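Search the handbook
Type a word or part number
Go

Branover Robotics Club
Team Handbook, Section 4: Setting Up the Hand-Held Gripper
Last updated: April

Welcome to Section 4, and good on you for getting through the battery chapter first. By now you should have the Pyo controller talking to your laptop and a table to yourselves for the session. The gripper is the part of the kit most new members are itching to get their hands on (fair enough too!), so we've tried to keep this short. We haven't entirely managed it, but a slow first set-up does save a lot of grumbling come competition season.

You will need:
- the hand-held gripper from your team's tub
- the 2 mm hex key with the coloured tape on the handle
- a soft, dry brush and a lint-free cloth
- a plain, light-coloured sheet for the work surface
- the club logbook, and a pen that works

4.1 Before you plug anything in

1. Spread the sheet over the table and smooth it out with your hands. A ripple or two won't hurt. We use plain sheets so that a dropped screw shows up straight away, and Maricel Tolentino keeps spares on the shelf beside the soldering bench.

2. Put the gripper down with its handle toward you and check that the trigger moves freely through its whole travel. If it catches, stop there and fetch a mentor.

3. Open the fingers all the way and look at both of them from above. They should lean in toward each other like a pair of mirror images, with the narrow tips pointing away from you.
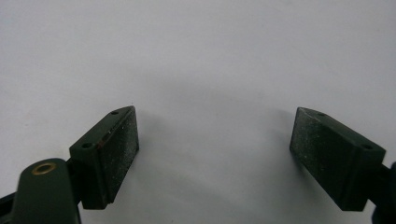

Figure 4-1. Fingers held open over a pale surface, nothing between the tips.

4. Look over the inner gripping faces, which are the parts that do all the work. A grainy look and a bit of pale speckling are nothing to fret over on club grippers. What you're hunting for is a pad lifting at its edge, a split, or anything sticky.

5. Brush each face from the rear toward the tip, using light strokes. Wipe the smooth upper faces with the cloth afterward.

CAUTION: Please don't use solvent, window cleaner or hand sanitizer on the pads. Jerome Pangilinan lost a whole afternoon to a pad that had gone gummy, and he would like to spare you the same.

4.2 Checking the linkages

6. With the power still off, hold one finger gently near its rear end and try to wiggle it side to side. A tiny amount of play is normal. If it rattles, snug up the linkage screws by a quarter turn and try again.

7. Do the same on the other side. Swap hands for this one; it's much less awkward.

NOTE: If a ring or washer comes off while you're in there, pop it in the parts tray and write down which side it came from before you do anything else.

4.3 Connecting and zeroing

8. Plug the gripper into port 2 on the controller and start Dokutura on your laptop. Give it a moment to find the device. It dawdles on the older machines.

9. Choose Gripper, then Set Open. Open the fingers fully, keep them still, and press Save. The reading should settle at roughly 731. Anything below 64 means the cable isn't seated, so push it home and repeat this step.

CAUTION: Keep your own fingers out of the gap whenever the power light is on, even if you're only pointing at something.

10. Close the fingers on nothing at all, choose Set Closed, and save again.

11. Record both readings in the logbook with your team name and initials. Moataz Ouali goes through the log before each practice meet, and he does chase up blanks.

If the readings drift after you've saved them, turn to Section 6 before you start swapping cables. Cherry Mae Layug has written out the usual causes there in the order she'd check them herself.

Related sections
Section 3: Charging and Storing Batteries
Section 5: First Pick-Up Exercises with Foam Blocks
Section 6: When the Readings Wander
Plurkora Challenge: Rules for Junior Teams
Borrowing Tools: Ask Wilfredo Buenaventura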